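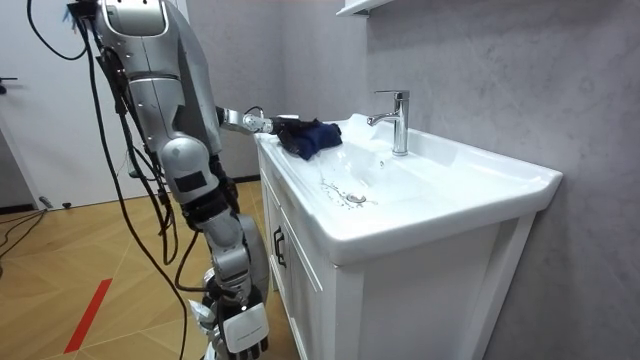
Pano azul-marinho na borda do lavatório.

Início | Casa | Limpeza | Arrumações | Sobre | Contacto

Pesquisar neste blog

Lavar o lavatório da casa de banho

Segunda-feira, 15 de março de 2021

O lavatório foi comprado em dezembro na Yammine, com o móvel branco por baixo. Tem 62 cm de largura e a borda é larga e plana, boa para pousar coisas e má para a limpeza, porque tudo o que lá se pousa deixa marca. Andava a adiar o assunto há uns dias.

Uso um pano escuro, velho, que já foi lavado muitas vezes. Gosto dele por ser macio e não riscar a loiça. O detergente é o da Nekar, diluído: 50 ml num balde pequeno de água morna. Já experimentei usá-lo puro e depois passei mais tempo a enxaguar do que a esfregar.

Começo pela borda, passo às paredes e deixo o fundo para o fim. O pano vai dobrado em 2, carrego com a palma da mão e viro-o quando o lado de fora fica sujo.

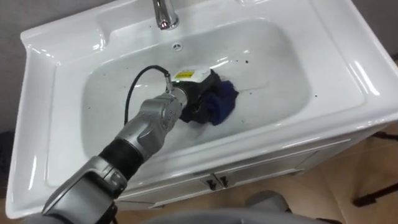 Inês escreveu nos comentários do texto anterior que prefere bicarbonato e uma esponja macia, e que só usa pano para secar. Experimentei na semana passada. Limpa bem, mas o pó fica agarrado à volta da válvula e tive de passar água três vezes. Voltei ao pano.

O fundo é a parte que dá trabalho. A sujidade junta-se perto do ralo e espalha-se em riscos finos, que depois de secos custam a sair. Deixo o pano molhado em cima deles durante 2 minutos e só então esfrego, em círculos pequenos, do ralo para fora. 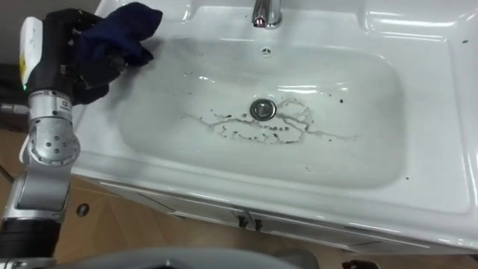

Riscos cinzento-acastanhados à volta do ralo.

A torneira é cromada e trato dela à parte, com um pano de algodão da Lonholm, sem detergente. O orifício do ladrão, por baixo da torneira, tem uma grelha com ranhuras onde se junta calcário. Uma escova de dentes velha resolve. Convém também passar o pano na borda do lado direito, onde os pingos secam e eu me esqueço sempre.
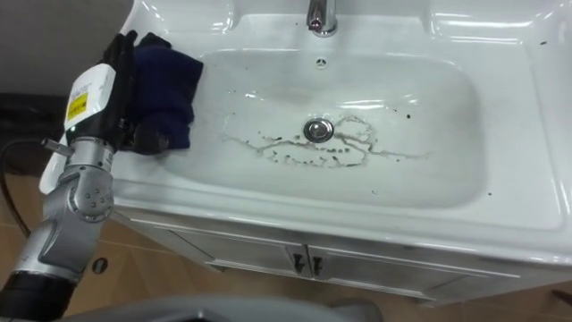
O lavatório e as portas do móvel, com os puxadores pretos.

O móvel limpa-se só com água. Os puxadores são pequenos e ganham dedadas, passo-lhes o pano no fim. Falta-me arrumar o interior, onde tenho frascos a mais. Encomendei um cesto Branby para os champôs e ainda não chegou.

4 comentários | 11 partilhas

Mensagem mais recente | Mensagem antiga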